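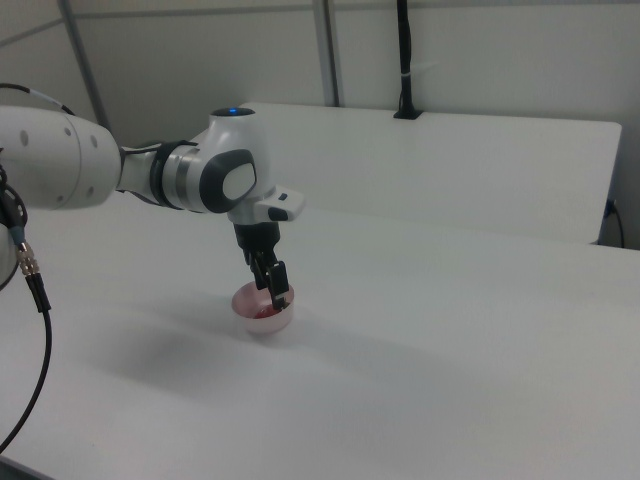
The Skimmont vacuum sealer, manufactured by Miltov, is intended for households that prepare meals in advance and store them in the freezer. Our test kitchen purchased one unit at the regular retail price and used it through July 2019 for soups, marinated meats, cooked grains and cut vegetables.

Setup requires no tools. The lid locks with moderate pressure on both corners, and the controls are limited to three buttons. Dry foods sealed well on the standard setting. Marinades required more care: we recommend freezing liquids in a shallow tray overnight and sealing them the next morning. The gentle setting is described in the manual as suitable for moist foods, but it left visible air in several bags of chicken.

We prepared 46 bags in total. Two lost their seal in the freezer, both of them overfilled. Rolls from Uveck fit the machine and performed as well as the supplied rolls. The Ferreira rolls were slightly too wide and had to be trimmed.

The drip tray is removable and may be washed by hand. The power cord is short, and storage will be a concern in smaller kitchens. Noise was acceptable.

The Skimmont is recommended for households that freeze meals every week. Those who do so only occasionally will be adequately served by ordinary freezer bags.

Review prepared by Kenji Benavides

Comments (3)

marlys_k
Does it take quart bags or only the rolls?

Kenji Benavides
It accepts both, provided the bags are textured on one side.

DonnaInTheKitchen
Mine quit sealing on the left side after a year. Wiping down the strip fixed it.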